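The Snack Corner at Jeltness

If you've been following along you'll know the Jeltness lunch room has been my pet project since August. It's a tiny room with one long bench and a kettle that takes forever, and until lately all the bickies lived in a drawer with the spare teaspoons. I've finally got round to sorting the snacks (hooray!) and plenty of you asked for a proper look, so have a nosy.

The stand

Clear acrylic, 50 cents at the Cenalon clearance table, and easily my favourite find of the year. I love that you can see every packet through it. The Oreos get a slot to themselves, standing up tall, and the teal packet with the cartoon girl in the red top has the spot next door. Still to find a home: the long cream and white cookie box with the orange and yellow band, and the round jar with the white screw lid, which is having a lie down for now.
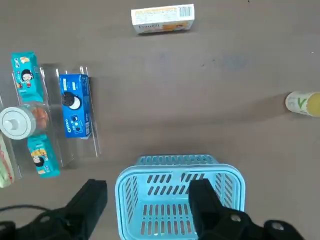 What I'd do differently

I'd measure first! Some boxes are just too long for a slot, and I've been turning them this way and that like a jigsaw. A second stand would fix it, but Cenalon had sold out by the time I went back (typical). Wirnemis has one in a similar style, only it's tinted grey and I'm fussy about colour.

Coming up

Next on the list is the tea shelf, which is a shocker. We have 2 open boxes of peppermint and I don't know a single person there who drinks it. After that I'll tackle the mugs over at Rey, where the cupboard's even worse than ours was. If you've got a clever way of storing jars, pop it in the comments, I'm all ears.

6 comments
106 shares

Recent galleries
Under the sink at Rey
Jeltness lunch room: the before shots
Wirnemis baskets, the good and the wobbly
A very small pantry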